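Melinley Workforce Fund
Progress report, second period (through November)
Project: Cable handling and pack-out automation at the Zinoren repair and repack site
Prepared by Lise Landry, site operations

1. Where we are

The grant pays for two things: getting a robot cell to take over part of the cable handling at our returns benches, and keeping the people who do that work now employed on the site at the same pay or better. This report covers both. The first is behind the plan we sent you in the spring. The second is on plan.

The site handles returned household electrical goods for several retailers. Power strips and extension leads are the largest group. Each one is checked, wiped down, its cable straightened and coiled, and then it is bagged. Before the project 16 people worked these benches over two shifts. All 16 are still with us. Two have changed jobs inside the building, as described in section 3.

2. Technical work

The cell is supplied by Moleler. It has been installed since late summer and runs on the early shift only. It takes items that have already passed the electrical check, places them on the board, and coils the cable. It doesn't do the check and it doesn't bag.

Rigid parts of the job went well from the start. Picking up the body of a power strip and setting it down square is reliable enough that we stopped logging it. The cable is the problem. A new cable that has been in a box for a year holds its folds, and a used one goes wherever it wants. The program Moleler first delivered followed fixed paths, and it dropped or pinched the cable often enough that a person had to stand beside it all morning.

In the second month we agreed with Moleler to change the approach. Our own operators now do the task with hand-held grippers that have the same kind of fingers as the cell, and the recordings are used to train it. Benedikt Rieger from Moleler runs the sessions and our people do the handling. An operator session lasts 70 minutes with a break in the middle, and we allow one session per person per day. We started with longer ones and had complaints about wrists, which were fair.

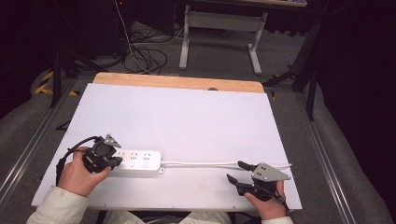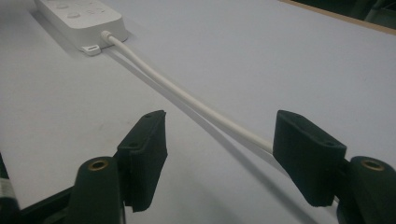
Handling a white power strip and its cable with the grippers.

By the end of this period we had 41 usable sessions. Rieger's view is that the cell now manages short, thin cables well and thicker ones badly. Our bench leads agree with him on the thin ones. On thick cables they would put it more strongly. We have taken thick cables out of the cell's work for now and they go to the benches as before.

The recordings showed us something about our own method. Our written instruction said to hold the body of the strip and pull the cable straight in one movement. Hardly any of the experienced operators do it that way. Most hold the body still with the left hand and work along the cable with the right in short moves, letting it settle in between. Zachary Lachance, who has been on the benches longest, wrote a new instruction based on this and we now use it to train new starters.

3. What has changed for staff

Two operators, Lachance and Brunello Zuccaro, have moved to a new position we call cell lead. They load the cell, clear stoppages, and decide which items go to it and which go to the benches. The position pays one grade higher. Both were trained on site by Moleler and both can now restart the cell without calling anyone.

For the others the main change is the mix of work. The cell takes the simple items, so the benches see a larger share of awkward ones. People told us this early on and the numbers on the bench sheets bear them out. An operator who used to do a run of easy strips between two hard items no longer gets that run. We lowered the hourly target on the early shift by 15 percent in response. The late shift still has the old target, as the cell doesn't run then, and there has been some grumbling about the difference in both directions.

Taking part in recording sessions is voluntary and is paid as normal hours. Nine people have done at least one. Several declined, and two gave as their reason that they did not want to train something that might replace them. Lorne MacPherson, the staff representative, raised this at the site meeting. Management repeated in writing that no bench position will be cut during the grant period. MacPherson asked for the same promise for the year after it. That has not been given and the question is open.

4. Spending

Spending is under budget on equipment and over on staff time, almost entirely due to the recording sessions, which were not in the original plan. We ask the fund to approve moving the unspent equipment money to staff hours. A separate request form is attached.

The Egger worktops ordered for the second bench row have arrived and will be fitted during the winter stop.

5. Next period

We plan to record more sessions with thick cables, using at least four operators who have not taken part yet if they are willing. We will start the cell on the late shift for three hours a day once a third cell lead is trained. The late shift target will be reviewed at the same time. MacPherson will attend that review.

Comments (3)

bzuccaro
Section 2 should say the cell also has trouble when the plug end lands under the cable. We clear that one by hand several times a morning.

L. Landry
Thanks Brunello, I'll put it in the next report and pass it to Benedikt.

late shift bench 4
Can the review of the target happen before the cell starts on our shift and not after?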